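Speaker notes: The Pirken hand-held gripper kit, and who should buy one
Talk for the Himden makers' evening, January 2018

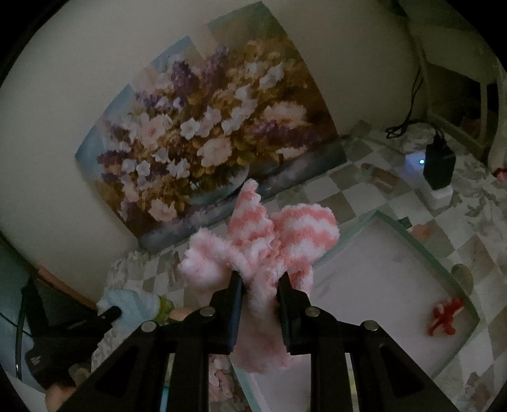

Good evening, everyone, and thank you for coming out. I know the parking is a trial. Can people at the back hear me? (Wait for a nod. If the fan is on, ask for it to go off.)

I've been living with the Pirken kit since November, and I want to talk tonight about what you get for your money, what it does well, and the parts that made me want to put it back in the box. I paid for it myself, so nobody at Pirken gets to be cross with me.

Start with price. The full set is 1150 dollars, and that buys the two-fingered gripper, the handle, the camera mount and a year of the recording software. The cheaper Boremell set has the same sort of fingers but no software, and I'd have spent the difference in evenings, trying to write my own. If you enjoy that kind of thing, do look at the Boremell. I mean it kindly!

(Pause. Somebody will ask about spare pads. Say it's coming.)

Now, cloth. I spent most of my time on cloth, because cloth is what I care about and because every demonstration I'd ever watched used a nice stiff block. A fluffy fabric is a different animal. It bunches between the fingertips, it fans out over the top, and the pads have to hold a thick wad without much of an edge to bite on. The flat pads on the Pirken manage this better than I expected. Thin cotton gave me more trouble than anything fuzzy did, and I'd love to hear from anybody who has found the same.

I logged 3537 grasps over the winter and the software kept 3313 of them. The rest it threw out, mostly for my own clumsiness: I'd start recording too late, or let go before the end marker. It does at least tell you which ones it has dropped, and you can go and argue with it one by one. I did that for a whole evening and won very few.

(Slide. Take a drink of water here, you always forget.)

A word about where you work. I do mine on an ordinary table at home, with a tablecloth on it, and I was worried the pattern would confuse the tracking. It coped fine with checks. It did not cope with a dim corner, and the manual could be a good deal clearer on lighting. Buy a decent lamp before you buy extra pads.

The pads, then. They wear. I'm on my second pair, and a packet of 4 costs more than I'd like. Csizmadia sells a softer pad that fits if you trim the back a little with a craft knife. Go slowly, I ruined my first one.

Support has been friendly and a bit sleepy. One email took almost two weeks, and the next was answered before I'd finished my coffee.

So would I buy it again? Yes, for soft things and for small things, provided you have the patience to do a lot of them. For anything heavy I'd wait for the bigger handle, as my wrist was sore after a long session.

(Hand round the sign-up sheet for the loan kit. Questions until they turn the lights down.)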